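An Afternoon with the Gripper Class at Dalden

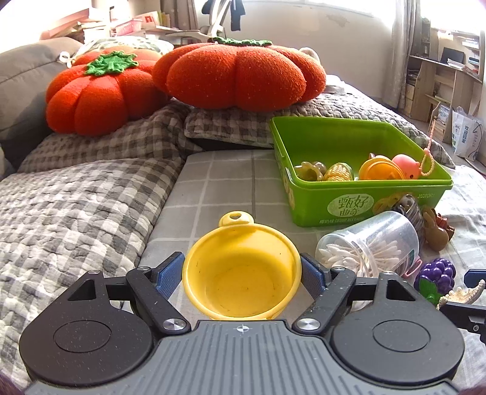

By Nia Lougher
Print | E-mail
Reading time: 5 min

I had been promising to get over to Dalden since the spring, and what with one thing and another (a new furnace, my sister's knee, the road closed at Ifans for what felt like half the year) it was December before I finally parked the car outside the old school and went in to see what the robotics class has been up to.

If you haven't been, Dalden is the kind of place where you can find everything by asking one person. I asked at the bakery, and the woman there walked me to the door and pointed, and I came away with a bag of rolls as well. The class opens its doors to visitors twice a year. There are 23 students in it, most of them in their last two years of high school, and they work on what they call household handling, meaning all the small picking up and putting down that you and I do in a day without giving it a thought.

I'll admit I was expecting a contest arena, with wheels and bumpers and somebody keeping score on a whiteboard. They do have a team that goes to the Gemisberg meet every year, and I'll come to that. But the work the students most wanted to show me was going on at a bed, with a light gray sheet with a white grid on it and two orange knitted pumpkins (the bigger one has a green loop on top, the smaller one a crocheted leaf, and I wanted to take both of them home!). On the bed was a little yellow bowl with a loop handle, and the tool of the day was a black gripper you hold in your hand, with two blue finger pads at the end.

The idea is that a student holds the gripper and does a chore with it, slowly and properly, and a camera on the tool records the whole thing. Later on the recordings are used to train a program that will run a robot arm. So the students are teachers, in a way, and they take it very seriously. I heard one boy apologize to his partner for "a sloppy approach," and he'd only come in a little crooked.

They let me try. I have been picking up bowls for a good many years and I thought I had the knack of it, but a gripper has no wrist to speak of except the one you lend it, and my first go sent the bowl skating over the sheet. The girl looking after me was kind about it. She told me to look at the pads and forget about my hand, and to close more slowly than felt natural, and on my third try I had the thing by the rim and up in the air, and there was a small cheer, which I think they give to all the visitors, but I enjoyed it anyway.

Beside the bed things is the green box, an old cookie box by the look of it, with Chinese characters on the side, and it holds toys: a yellow corn cob, a pink pig, an orange lid. There's a bunch of purple grapes as well, and a tan starfish, and a clear container of cotton swabs. Each toy asks something different of you. The grapes were my favorite and also my downfall, as I never once got hold of them where I meant to. One of the younger students told me she practices at home with kitchen tongs and a bag of walnuts, and her mother has stopped asking.

Their target for the school year is 1,000 good recordings, and when I visited they had reached 752, with the number chalked up by the door and changed at the end of each session. "Good" has a strict meaning. Someone other than the person who made it has to watch it all the way through and sign it off, and if a sleeve gets in the way or the student hesitates too long, out it goes. I sat in on some of the watching, which is slow work, and I was impressed by how fair they were with each other. Two girls had a long and very polite disagreement over whether a pause was a hesitation or a think. (It was allowed to stand as a think.)

Now, the Gemisberg meet. Dalden sends 5 students, and the event they enter is called the Nurer Round, where every team gets the same tray of household things it has never seen before and has to clear it with an arm running on its own. Last time they came away without a place. Their arm did nicely until it met a teaspoon lying flat, and then it just went on trying for the teaspoon until the time ran out. They told me this with great cheerfulness, all talking at once, and there has been a good deal of work on flat things ever since. I asked if I could come and watch the next one and was told I'd be welcome as long as I brought rolls.

We stopped for tea at half past three, in the corridor, since no cups are allowed near the equipment. I talked with a father who had driven over from Ifans and who had been hoping his son would take up the trombone. He'd had a turn with the gripper too, and had done far better than I had, and he was trying hard not to mention it more than once or twice.

A few practical things if you're thinking of going. The old school is up the hill behind the bakery, and the parking is on the left just past it. Wear short sleeves or be ready to roll up your long ones. Children are welcome and get their own turn, and from what I saw they're better at it than the grown-ups. There's no charge, but there is a jar for new finger pads, and I was glad to put something in it after what I'd done to the current ones.

The next open afternoon will be in the spring, and they'll put a notice in the bakery window once they've settled on the day.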